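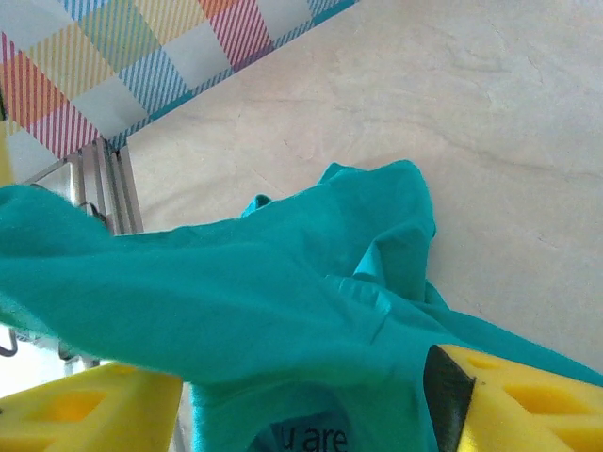

Why I stopped buying new shirts

By Hongmei Cai

When I moved to this country I had two suitcases, and one of them was full of clothes I never wore. I brought them because my aunt, Yanling Han, said a person must look decent in a new place. She was right in this, but I think she did not know how cheap a shirt is now, and how quickly one buys another.

I believe that cheap clothes have made us careless. My neighbour Guoqing Peng pays less for a shirt than for his lunch, and when a seam opens he puts the shirt in the bin. Sewing it would take him 15 minutes. He is not a bad man. He was simply never shown how to hold a needle, and the shop on the corner is open until late.

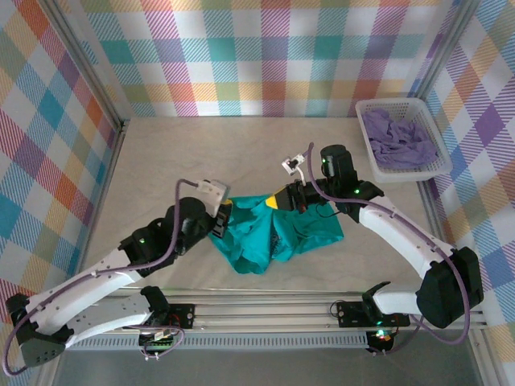 A teal cloth on a pale tabletop.

Some people tell me that mending is a hobby for those who have time. I cannot agree fully. I work long days too, and since October I have repaired three shirts and a coat, mostly in the evening with the radio on. The coat was difficult — the lining was torn under both arms — and my stitches are ugly. I wear it anyway.

What I would like is modest. Let schools teach every child to sew a button and close a seam, as my school did. Let shops sell thread again next to the shirts. It would cost them very little, and my neighbour could begin with his blue one, which has been missing a button all winter.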